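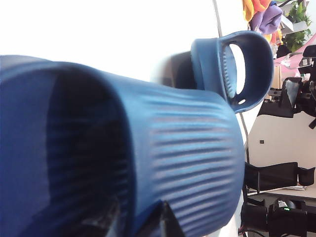 March 27, 2019

Gripper comparison, continued. Pomura two-finger on the wrist mount for the first half of the session, Jikik parallel for the second. Same controller for both, Nirkbridge firmware left where it was in January so the numbers can be compared with the old sheet. Wrist camera exposure fixed. Did not touch the gains.

Pomura: 18 grasps on the ribbed blue ware, 12 held through the full lift and tilt. Failures were all of one type. The fingertip is narrow and comes to a point, and if it lands across the ridges it holds. If it lands along them it finds a groove and slides until it reaches the smooth part by the rim, then lets go. Closing force makes little difference past the midpoint of the range. Tried it higher anyway and got the same slide, only slower.

Jikik: flatter pad, so the groove problem mostly goes away, but it needs a wider approach and the planner rejects a lot of poses near the handle. Lost time to that. Widened the clearance margin, then put it back after the arm took a route I did not like.

Closing delay is 600 ms from command to contact on the Jikik, measured from the log. The Pomura is quicker but I have not pulled the figure yet.

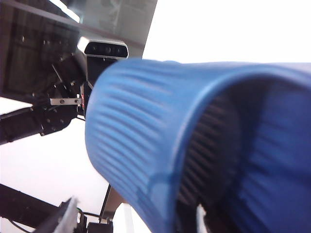 Wrist camera exposure is the next thing to fix. The current setting was chosen for the dark table tests and is too long for this room. With the cup in close, the background behind it goes to almost pure white and the ribs on the outer wall smear slightly whenever there is motion. The inside of the cup stays near black in the same image, so one fixed value will not serve both. The Ardeleanu driver has a region-weighted mode that I have never used. Will try it with the region set on the object and see if the rim edge comes out cleaner, as the pose estimate leans on that edge more than on anything else.

Smaller items. The Jikik flange screws needed retightening after 3 changeovers, so thread locker next time. The log script still writes the gripper name from the config file and not from the device, and part of the second run is labeled Pomura. Corrected by hand, script still to be changed.

Tomorrow: exposure first, then repeat the along-the-ridge grasps with the Jikik at lower force. Leave the handle poses out until the clearance margin is sorted.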